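Lab tour notes: Pristidora, Beaulieu site
June 2026

Typed up on the train, sorry for the state of it. Rosaire Gagnon ran the tour, most of the afternoon in the software room. Small group, coffee at the back, too many chairs.

What they do

Scheduling and motion planning for plate handling. Customer sends a bench layout, Pristidora builds it in simulation, the planner gets run against it before anybody bolts anything down. Their scheduler is called Flusis. The motion side has no name, everyone just says "the planner".

Layouts are plain text files. One entry per station: name, pose, which way a plate goes in, approach height. Rosaire edited one live, moved a station 2 mm, saved, and the plan rebuilt while he was still talking. Old version needed a full restart for that. Got a small cheer from the two people who remembered it.

The demo cell

Crowded bench, stations set at all sorts of angles. On purpose, says Rosaire. Square layouts hide bugs in the grasp code, becuase a frame that's rotated wrong by a quarter turn can still look fine on a symmetrical plate. Stations have short labels, H1 and so on, and he calls everything by label, took me a while to keep up.

The arm has to come in from above with the fingers open, and it shares the airspace with a raised two-level module. So most of the planning work is about getting in and out, the long moves are easy. 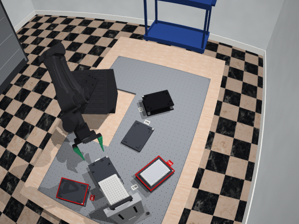 How they test it

Every change to the planner runs 100 randomized start poses per layout overnight. Anything that needs more than 60 seconds to solve counts as a fail, even if the path is good. Somebody asked if that was harsh. Rosaire: the scheduler can't wait, so no.

Collision margins are set per object, one number each. They tried a single global margin in May and dropped it, narrow approaches became impossible.

Failures get saved with the random seed so you can replay them. Ticket 41 is the famous one, elbow flips halfway through a transfer. Still open. They replay it for visitors, which I liked.

Questions from the group

Perception? Not much. Calibrated poses, plus a check on plate presence before each pick. A camera step is being worked on at the Nurnness office, no date given.

Can the customer edit layouts themselves? Yes, but the validator is strict and the error mesages are bad. His words.

Does it export logs in a sane format? CSV, one row per move. Good enough for us.

To do: ask for the validator docs, and send Rosaire our bench drawing.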